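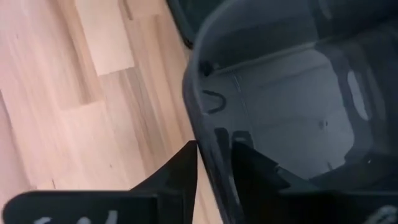 A robot that needs ten minutes to clear a table is no use in a kitchen or a stockroom, one reader wrote to us this month, and the wait for a useful one will outlast most of the people now waiting. The comment came in under our earlier item on Hasum, the Flultdale firm that has been testing robot arms on simple tidying jobs.

Hasum put out its own numbers on 2021-12-21. Over the trial, the arms were set 278 pick-and-place tasks with trays, bins and small household items. They finished 265 without a person stepping in. The firm counts a task as finished when the item ends up where it was meant to go, even if the first grip missed.

Speed is the weaker part. Hasum says moving one tray to its place took the arms 10 seconds on a good run, and longer when they had to back off and try again. A store worker would do it in two. The firm gave no average for the whole trial.

Most of the 13 failed tasks involved thin items lying flat, which the grippers pushed along the surface before they could get hold of an edge. Dark plastic gave trouble too. The wrist cameras had a hard time telling the rim of a bin from the inside of it - a problem Hasum says it has reduced with better lighting but has not solved.

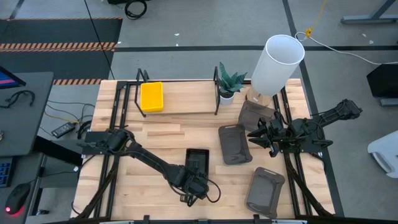 Two robot arms at a wooden work table, with trays, a lamp and a potted plant.

Zallatden, a housewares chain with a warehouse outside Flultdale, has followed the work and may try a pair of arms on its returns bench next year. The job there is sorting unboxed goods into bins, and the chain says it can live with slow machines if they run through the night shift. It has not placed an order.

The home is further off. Hasum's arms are fixed in place, so everything has to be within reach before they start. They do not wash anything, open cupboards or pick things up off the floor. The firm has a project called Ayala that would put one arm on a wheeled base, but it is still at the drawing stage and no price has been set.

Hasum plans a second round of tests with folded towels and lidded containers. Results will be posted on the firm's site, along with video of the failed tasks.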